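Workshop notebook -- Thursday, July

Sideboard for the Manzano house tour, finish tests continued

Started at eight with the offcuts from the back panel. The tour people want the sideboard done in the same soft grey-green as the hall, and they want it to look "aged". I still don't know what they mean by aged. The reference pictures they sent over are three different pieces in three different lights, and one of them has plainly been run through a filter. I've asked for a painted sample from the hall itself and will believe the colour when I have it in my hand.

Meanwhile, topcoats. The reason for all this is the Sikalar write-up everyone keeps passing round. According to the bloggers on the Gistalent link-up you brush it over chalk paint, leave it overnight and it shrugs off wine, tea, hot plates and children. Most of those posts went up within a day or so of the piece being finished. I went through the comments as well and it's nearly all "gorgeous!" and "pinning this". One reader asked how the top was holding up after a winter next to a radiator and never got an answer. I would like to know that too.

Sample boards, all same pine, same paint, same brush:

A -- bare paint, nothing over it
B -- clear wax, buffed
C -- Sikalar, two coats
D -- Jellus gel over paint, wiped back, then Sikalar, one coat

Paint was left to dry since Monday's session so I can't blame that. Rubbed down lightly with 1000 grit between coats on C. The tin says this is optional. Having felt the board before and after, I don't see how it can be.

First look, no stains on yet. C has gone slightly yellow compared with A. It's not much, and under the strip light I could talk myself out of it, but by the window it's there. The tin says non-yellowing. Might be the paint pulling tannin up out of the pine and the topcoat only making it show. To sort that out I need the same thing on a primed board, and I should have primed one in the first place. Board E, to do.

D looks dirty. I'm told this is the aged look. The gel sits in the brush marks and nowhere else, so all it does is tell you which way I was brushing. On a piece with mouldings it might earn its keep. On a flat top I'd leave it off.
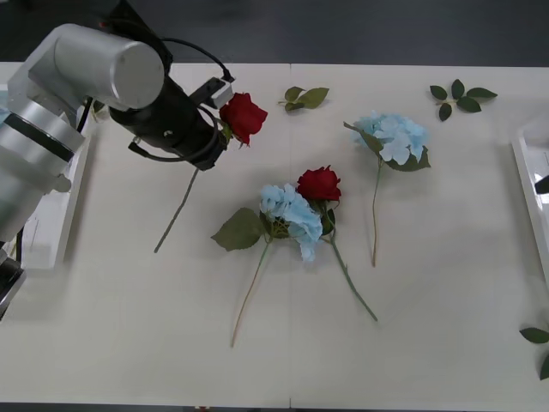
Tea ring test at half past ten. Mug straight from the kettle, stood on each board for 5 minutes, wiped with a damp cloth, no scrubbing.

A -- ring, as expected, gone right in
B -- pale ring, some of it buffed out, some didn't
C -- no ring, but a dull patch where the mug stood
D -- can't tell, which I suppose is one argument for the dirty look

The dull patch on C had mostly gone by lunch. I've written "mostly" because I can still find it if I tip the board to the light, and a sideboard top in a hall gets looked at from low down every time somebody comes through the front door. Will check again tomorrow before saying anything to the client.

Fingernail test after lunch. B marks if you so much as look at it. C held up well, better than I wanted it to, frankly. D flaked at one corner. I think the gel hadn't dried through. Jellus gives a drying time on the lid and a different, longer one in the leaflet, so take your pick. I had gone by the lid.

Red wine still to come. I've left it off today as I want the boards to have had a full week, same as a real piece would before it was put to use. None of the posts I read waited that long and I suspect that's where half the disagreement in the comments comes from -- one person paints on Friday and has a party on Saturday, another leaves it in the spare room for a month, and both of them swear by what they found.

On cost: Sikalar is dear. If it does come out no better than two careful coats of the ordinary varnish on the shelf, I'd rather use the varnish and spend the difference on decent handles. There's no varnish board in this lot, though, so I've nothing to go on but habit. Board F.

Handles, since I'm on it. The ones they've picked need a wider screw spacing than the old holes. Means filling and redrilling all the drawer fronts, and filled holes show through thin paint sooner or later whatever the filler tub promises. Asked whether a backplate would do instead. No reply yet.

To do:
Prime and paint E
F with ordinary varnish, two coats
Recheck dull patch on C, by the window, first thing
Redo D using the leaflet time
Chase Manzano for the hall sample and an answer on backplates
Don't touch the real top until the wine test is done, whatever the tour deadline says

Left the boards on the high shelf, labels to the front. If anyone needs the space please move them flat and don't stack them. C is still tacky on the end grain.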